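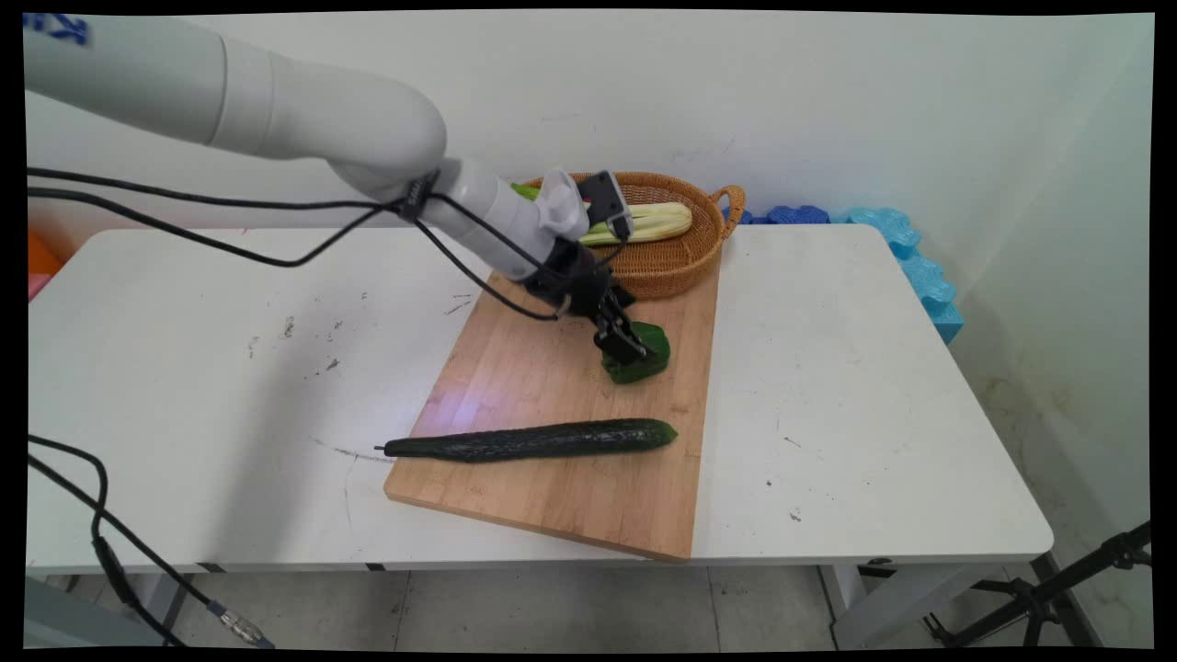

六月，早上七点四十

先记最要紧的：三号坛开了，没坏！白膜是有一层，薄薄的，撇掉以后下面的酱色还是绿的，闻着是酸的，有点像没熟透的青苹果，再往后是一股生青椒的草味。上周我在这本子上写过"三号估计保不住"，现在收回这句话，给三号道歉。

补一下背景，省得过两个月我自己翻回来看不懂。Plusten这个项目到现在一共做了两轮，第一轮全是红椒，结果大家都知道，好吃是好吃，但跟市面上随便买一瓶剁椒差别不大，试吃会上有人直接问"这个跟我家冰箱里那瓶有什么不一样"，我没答上来。第二轮改成青椒，甜青椒打底，加一点尖椒提辣，走一个发酵青椒酱的路子，想要的是那种能抹面包、能拌冷面、能往煎蛋上舀一大勺的东西。麻烦在于青椒比红椒难伺候：糖少，酸得慢，颜色还爱变，一不留神就成了橄榄绿，再不留神就成了军大衣那种绿。

三号坛的配方我重新抄一遍，因为原来那页上洒了卤水，字糊了。

去蒂去籽后的青椒净重3208克，粗盐161克，比例按净菜算是百分之五出头一点。蒜、姜都没加，这坛是空白对照，只有椒和盐。切法是手切丁，没有用料理机。坛子是Hurow那只深口的，水封边。放在北墙架子第二层。

有人（就是坐我对面那位）问过盐的比例到底按净菜算还是按总重算。答：我们这里一律按净菜算，写在纸上的百分比全是净菜的百分比。要换成总重的话，161除以3208加161，也就是百分之四点八左右。这两个数差得不多，可是坛子一大就差出一把盐来了，所以以后记录里请写清楚，别只写一个"5%"然后就走了。我去年的笔记里就有三处只写了"5%"，现在一处都说不清。

八点二十

把三号的汁滤出来称了，829克。比我想的多。青椒出水真是厉害，装坛的时候压得结结实实，看上去没什么缝，到今天上面漂了厚厚一层汁。829除以总重，四分之一不到一点。

这个数得好好想一想，因为它直接关系到后面打酱的稠度。第一轮红椒的时候我们是连汁带料一起打的，酱偏稀，后来靠煮来收，一煮香气就跑了一半。这次我想试试把汁先滤掉，料单独打，再往回兑汁，兑到合适为止，剩下的汁另外装瓶。剩下的汁本身也很好用，昨天中午我拿二号坛的汁拌了黄瓜，加一点糖和香油，一盘子没撑过十分钟，大家筷子下得飞快。

测pH。Luvo那支笔又开始飘了，同一杯汁测三遍，三点八、四点零、三点七，我盯着它看了半天，心想你给个准话行不行。重新校准，用四点零和七点零两个缓冲液，电极泡了一刻钟，再测，三遍都是三点八，这就对了。教训抄在这里：这支笔放过夜一定要把帽子里的保存液补满，昨天最后一个用的人（是我）没补。

三号，三点八。稳稳在四点六下面，心里踏实。

试纸也顺手测了一条，颜色落在三点五和四点零之间，和笔对得上。我还是喜欢两样都测，笔快，试纸笨，但试纸不会飘。

八点五十

颜色的问题，单独开一段，因为我想写长一点。

青椒的绿来自叶绿素，叶绿素一遇酸，中间那个镁就掉了，变成脱镁叶绿素，颜色就往橄榄绿、褐绿走。酸越重、时间越长、温度越高，变得越快。发酵本身就是在产酸，所以从道理上讲，想要一坛又酸又翠绿的发酵青椒，等于跟化学对着干。腌黄瓜为什么是那个颜色，就是这个道理，小时候我一直以为是酱油染的。

那么能做的就是减速。手上有三条路，各试了一点：

第一条是低温慢发。五号坛放在冷柜旁边那个阴凉角落，比架子上凉几度，颜色确实保得好一些，可是酸得也慢，到今天才四点三，吃起来就是咸青椒，没什么意思。再等等看，等它酸够了，颜色说不定也追上来变黄了，那就白折腾。

第二条是发酵之前先快速焯一下，把让颜色和脆度变坏的酶先灭掉。六号坛这么干的，水开下锅，十五秒捞起过冰水。颜色在头两天特别漂亮，绿得发亮，我还拿给楼下的人看，很得意。可是焯水把表面的菌也一起焯掉了，自己起不来，我后来舀了两勺三号的汁当引子进去才冒泡。另外焯过的皮有点韧，打酱的时候皮不容易碎，嘴里会有小片，试吃的时候要留意一下有没有人提。

第三条是成品阶段再补绿，也就是发酵归发酵，黄就让它黄，最后打酱的时候加一把新鲜的生青椒，或者加芫荽、罗勒这些绿叶子进去，用新鲜的绿把老的绿盖过去。这条最省事，香气也好，缺点是放不久，新鲜的东西进去以后酸度会往上抬一点，得重新测，得冷藏，而且过几天还是会变。如果Plusten最后定的是冷藏短保，那我投这一条。如果定的是常温，就别想了。

有人提过用铜锅或者加铜盐来保绿，老方子里确实有。我不做，也请大家别在我们这里做，给人吃的东西，没必要。

还有人提过加小苏打，让它偏碱一点就绿了。绿是会绿，但我们辛辛苦苦就是为了让它酸，加小苏打把酸中和掉，安全线就没了，椒也会软成泥。这条划掉，别再提了，拜托。

九点半

水开了，喝了杯茶，继续。

脆度。这次打酱，脆度本来没那么要紧，可是我私心想在酱里留一点粒，咬得到的那种，所以还是关心。三号坛手切丁，捞出来几粒嚼了，比我记忆中红椒那轮要软，但芯子里还有劲，皮那一面有一点滑。四号坛是同样的配比，另外加了一点氯化钙，今天也捞了几粒对比，四号明显脆，脆得有点过，咬下去咯吱一声，像在吃罐头里的东西，回味有一点点苦。我加得多了。下次减半。

说到这里必须吐槽一下盐。Figueroa那批粗盐，粒子大得不像话，抓一把撒下去，坛子底下过了一天还有没化开的。我在一号坛的底部掏到一小块硬硬的盐疙瘩，上面的椒淡，底下的椒咸得没法吃，一坛子分出两个天下来。之后我就改了做法，盐先跟椒在大盆里抓匀，盖上布放半小时，等它出了水、盐基本化了，再连汁一起入坛。从三号开始都是这么做的，所以三号上下咸淡是匀的，刚才上中下各取了一点尝，尝不出差别。

换一家盐也行，但是Figueroa便宜，而且没有抗结剂，味道我是喜欢的，就是粗。要不下次直接拿擀面杖碾一碾？隔壁做面包的同事说他们的盐都过石磨，我说你们那石磨借我，他们不肯，说会串味。哼。

十点零五

打酱。

三号滤干以后的料分成三份，每份都单独打，单独记：

甲，纯料，不兑汁。打不动，刀头空转，停下来刮了四五回壁，成品像湿的沙子，堆在勺上不掉。味道最浓，咸得也最明显。抹面包可以，拌面拌不开。

乙，兑了一点汁，少少地加，加到刀头能自己带起来就停。稠度像花生酱放软了以后的样子。我个人觉得就是这个。粒子还看得见，大的像米粒，小的成泥了，口感有层次。

丙，兑汁兑到能从勺子上流下来。像浇汁，拌冷面应该最好，可是放了一会儿就开始分层，上面清下面浑，摇一摇又匀了。要卖的话得在瓶子上写"摇匀"，或者加一点稠的东西。我不想加胶，说不上有什么道理，就是不想。可以试试加煮烂的土豆泥或者白芸豆泥，一点点，看能不能托住。记下来，下次试。

另外油的问题：三份我都没加油。加油以后香气会圆，颜色也会亮一点，但油盖在上面容易让人以为可以随便在常温下放，我不放心。真要加就吃之前现加。

料理机洗了三遍，盖子垫圈里还卡着青椒皮，拿牙签挑的。以后用这台机器打酱的人请拆垫圈洗，别只冲一冲，上次我打开的时候里面那股味道，三天都忘不掉。

十点五十

尝味，我自己先来，趁嘴里还没有别的味道。

甲：第一下是咸，然后酸，然后是青椒那股生味慢慢上来，最后舌头两侧有点涩。辣几乎没有，尖椒放得太少了，或者这批尖椒本身就不辣。

乙：咸度降下来一截？不对，汁也是咸的，兑汁不会让它变淡，应该是水分多了以后舌头没那么受刺激，感觉上淡了。酸更清楚。好吃，我又舀了一勺，就着昨天剩的馒头。然后又舀了一勺。行了，不能再吃了，后面还要留给大家。

丙：像青椒汁。单吃没意思，配东西应该好，单独评没有意义。

三份共同的问题：鲜味不够，中段是空的。酸有了，咸有了，香也有一点，可是中间那一块没有东西撑着，咽下去就没了。红椒那轮不缺这个，红椒本身甜，把中段填上了。青椒没有那个甜。

想到的几个补法，乱写一气，先别嫌我啰嗦：

加蒜。最直接。二号坛就是加了蒜的，中段确实满，但蒜一多就变成蒜酱，青椒退到后面去了，而且有几瓣蒜变蓝绿了，吓了一个新来的同事一跳（没事的，蒜遇酸常有这种事，北方的腊八蒜图的就是这个绿）。

加一点煮过的洋葱。慢慢炒到发软发甜，放凉再打进去。问题是这样又带进来不酸的东西了，要重新测pH。

加米曲。我对这个最有兴趣！盐曲和青椒一起发，曲里的酶会把淀粉变甜、把蛋白变鲜，中段自己就长出来了。以前我拿盐曲腌过白萝卜，效果好得不得了。缺点是成本，还有曲子本身的颜色会让酱发白。

加梨或者苹果。四川那边泡菜坛子里有放梨的，韩国那边做泡菜也放。糖给菌吃，酸得也快，一箭双雕。切碎跟青椒一起下坛。这条便宜，先做这条。

加虾皮、鱼露之类的。鲜是一定鲜，但Plusten一开始说好的是全素，划掉。自己在家可以这么干，我家里那坛就是放了虾皮的，别告诉别人。

十一点半

给七号坛和八号坛备料。

今天到的甜青椒质量一般，有几个肩膀上有软斑，挑出来放一边了，中午炒了吃。发酵用的一定要硬的、皮绷着的，捏一下会弹回来的，蒂是绿的新鲜的。蒂发黑、发皱的说明放久了，籽那里面容易有霉，切开要看一眼内腔，有灰的毛的整个扔掉，不要心疼，不要只切掉那一块。一坛就坏在一个上。

洗：流水冲，不搓皮，不用热水，不用洗洁精。皮上那些菌是要留着干活的。洗完一定要晾干，我摊在竹匾上晾，翻一次面。第一轮有一坛就是没晾干就下去的，开坛的时候面上花花绿绿，我当时还以为是什么新品种的花。

切：七号手切丁，跟三号一样，作为重复；八号切成条，宽一点，想看看表面积小了以后脆度和出水有什么差别。

七号：青椒、盐，加一个梨，去皮去核，切碎。盐按净菜百分之五，梨的重量也算进净菜里。
八号：青椒、盐，什么也不加。

两坛都是先盆里抓匀，盖布半小时，再入坛，压实，压石用开水烫过、晾凉。水封边加凉开水，淡盐水也行，我这次用的淡盐水，招虫少一点。

坛子的事要说一下。Hurow这批坛子好归好，釉面匀，盖子沉，可是水封槽浅，天一热水干得快，三天不看就见底了，一见底空气就进去，白膜就来了。三号那层白膜八成就是这么来的，我上次补水是什么时候？翻了一下，本子上没写。所以现在立一个规矩，架子边上挂一张纸，谁补水谁打勾。每天早上进门第一件事看水封槽，看一眼不费什么力气。

白膜那东西，多半是产膜酵母，不算什么大害，撇了就行，味道会受一点影响，有股旧毛巾似的味儿。要是膜上有颜色，粉的、黑的、绿的、长毛的，那整坛都不要了，不要撇，不要尝，不要"我觉得下面应该还好"。这句话我加重了写，因为上次就有人跟我说"我觉得下面应该还好"。

中午

吃饭，炒了那几个软斑青椒，当然是把坏的地方去干净了的，切丝，配豆干，下锅前锅要烧得很热，青椒丝进去先不放油干煸，煸到皮上起焦点再放油，再放豆干，最后沿着锅边淋一点二号坛的汁。这个汁淋下去那一声，还有那个味道，整条走廊都闻得见，来了两个别的组的人问在做什么，一人被我塞了一碗饭。

顺便让他们尝了甲乙丙，没告诉他们哪个是哪个。一个喜欢乙，一个喜欢丙，喜欢丙的那位是直接往饭里浇的，浇完说"像广东那边那个姜葱油，但是是酸的"。我不太懂这个比喻，先记下来。两个人都没提颜色。我自己在颜色上纠结了一早上，吃的人一个字没提。嗯，这件事值得想一想，我们是不是在绿不绿上花的力气太多了。不过他们是在碗里吃的，要是摆在货架上隔着玻璃看，可能又是另一回事。

一点四十

下午犯困，做点不用脑子的事：洗瓶子。

装样品的小瓶一共15个，洗净，倒扣进烤箱，低温烘干，盖子另外煮。瓶子留到明天装样，甲乙丙各五个，正好分完。标签先写好：坛号、份号、打酱的月份、pH。上次有人（还是我）只写了"青椒 好吃"，放进冰箱过了两周，谁也说不出是哪坛的，只知道好吃，也确实好吃，配方就这么丢了，我到现在还难受。

打酱后的pH也补测了：甲三点八，乙三点八，丙三点八。一样，意料之中，兑的是它自己的汁。

装瓶的时候瓶口留空，别装到顶，冷藏的时候还会慢慢产气，装满了会顶盖。第一轮有一瓶在冰箱里"噗"了一下，把旁边的奶油溅了，做甜点的同事一个月没理我。

两点半

翻以前的笔记，想找红椒那轮的温度记录，没找着，找着了一张写着"辣度：中"的纸，背面是买菜的清单。辣度中是多中？天知道。

辣度这事我想定一个土办法。我们没有仪器，也不打算送检，就用稀释法：取一小勺酱，用糖水一倍一倍地稀释，稀释到三个人里面有两个说不出辣为止，记倍数。粗糙，但是自己跟自己比够用了。三个人要固定，吃辣的能力差太多不行，不能今天找个湖南人明天找个上海人。尝之间喝牛奶，别喝水，水越喝越辣。

尖椒的量，七号和八号我还是按原来的放的，没有动。一次只改一样东西，这句话我在本子第一页写得很大，每次都想违反。七号已经加了梨，再加尖椒就说不清了。忍住。下一坛再加。

三点一刻

五号坛又看了一眼，四点三，没动。摸着坛壁是凉的。我在想要不要把它挪到架子上去，挪了就不再是低温组了，不挪又不知道要等到什么时候。先不挪，再给它一周。有点像养花，总想动一动它，一动就坏事。

六号坛冒泡冒得很欢，槽里咕嘟一声，过一会儿又咕嘟一声，下午安静的时候听着挺解闷。引子的量两勺够了，以后焯水的坛子一律加引子，写进做法里。引子用哪一坛的汁也要记，不然串来串去，到最后全是三号的后代，对照就不叫对照了。

跟对面那位讨论了一下打酱前要不要把皮去掉。他的意思是烤了再去皮，像做烤椒那样，皮烤焦一搓就掉，肉甜，带烟味。我说那就是烤椒酱了，菌也烤没了。他说那就一半烤一半发酵，混在一起打。我本来想说不行，话到嘴边想了想……烤过的那一半正好补中段的甜！颜色反正也不指望了，烟味跟酸味是合的，冷面上来一勺，想想都流口水。就是烤的那一半不酸，混完以后酸度要盯紧，比例上可能得发酵的占大头。

这个一定要试。晚上回家我就先拿自己家的灶头烤两个，跟剩下的乙混一混，做不做得成明天就知道个大概。

四点五十，收尾

做完的：三号开坛、滤汁、称重、测pH、打酱三份、初尝。七号八号下坛。小瓶洗好烘好，标签写好。

没做完的：四号、六号还没打酱，氯化钙那份的苦味没有找别人复尝，说不定是我舌头的问题。六号焯水后皮韧的事，打了才知道。补水打勾的那张纸还没挂，胶带找不到了，哪位拿走了请放回来，蓝色那卷。

要买的：缓冲液（四点零那瓶快见底了），Luvo电极保存液，梨，牙签，洗垫圈的小刷子。米曲先问个价。盐还有大半袋，不用买。

想问大家的：丙那份分层，加白芸豆泥有没有人做过类似的？豆腥味重不重？知道的直接写在这页边上，别写便条，便条会丢。

三号剩的汁装了一大瓶，在冰箱门上，标着"三号汁，可以吃"。真的可以吃，拌黄瓜、泡萝卜条、煮面出锅前淋一点都行，就是舀的时候用干净勺子，用完盖好。明天早上我要留一小杯做七号的备用引子，请给我剩点。

明天来了先看水封槽。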